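Somimgate Shift Board
Shift handover and downtime software for small and medium plants

Product overview

Somimgate Shift Board is a program for production sites which still write their shift handover on paper or in a spreadsheet. The outgoing team enters the stops, the open repairs and the quality remarks at the machine. The incoming team reads them on the same screen before it takes over the line. The shift leader signs with a PIN, and the record is closed for editing.

The product is made by Tinditz and is sold as a yearly license per site. There is no limit on the number of users. One site license covers up to 50 machines; for more machines please ask for the extended license.

What is included

Shift log with free text, photo and voice note
Downtime list with 183 ready stop reasons, which you can rename or switch off
Open task list, carried to the next shift until somebody closes it
Weekly report in PDF or CSV
Interface in English, Spanish, Thai and Polish
Installation guide and two remote training sessions

How the stops are recorded

When a machine gives no cycle signal for 300 seconds, Shift Board opens a stop record by itself. The operator chooses the reason from the list. If no reason is chosen until the end of the shift, the record stays orange and the shift leader has to decide on it before signing. The waiting time can be changed for each machine separately — for presses with long tool changes we recommend a higher value.

Machines without a signal output can also be used. In this case the operator presses Start and Stop on the screen, or you can add the Grudier counter module, which is mounted on the cabinet door and needs 24 V supply.

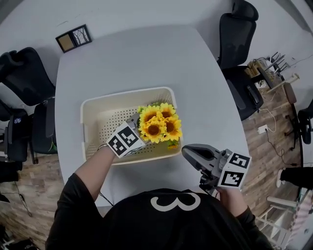

Sakda Sombatkul writes that his maintenance team was at first against one more screen on the line, and that the open task list changed their opinion in the second week. Before, he says, a repair request on Thursday night could wait until Monday without anybody reading it. He would still like to have a bigger font for the stop reasons, and he asks for a way to sort them by machine.

Sorting by machine is available from version 4.2. The font size can be set to Normal or Large under Display; a third size is planned for May.

Connection to other systems

Shift Board exchanges data with the Mosquera maintenance planner in both directions. A task that is marked "Repair" becomes a work order in Mosquera, and when the order is finished the task closes in Shift Board. For other planners we deliver a CSV export every hour. A direct ERP connection is not part of the standard license.

Technical data

Server: Windows or Linux, 8 GB memory, 100 GB disk
Clients: any tablet or panel PC with a current browser
Screen: from 10 inches
Network: wired or wireless; entries are kept on the client when the connection is lost, and sent later
Storage: 3,000 shift records are included on the hosted version, older records are moved to the archive
Signal input: OPC UA, Modbus TCP or Grudier counter module

Ordering

SB-SITE Site license, one year
SB-EXT Extended license, more than 50 machines
SB-HOST Hosted version, one year
GR-CM4 Grudier counter module, four inputs
SB-TRN Additional training session, remote, half day

The counter module is delivered without the supply cable. Please write your machine types in the order form, so we can prepare the stop list before the first training. Existing customers with version 3 receive the update without cost, but the database must be converted first — the tool for it is in the download area, together with the instructions.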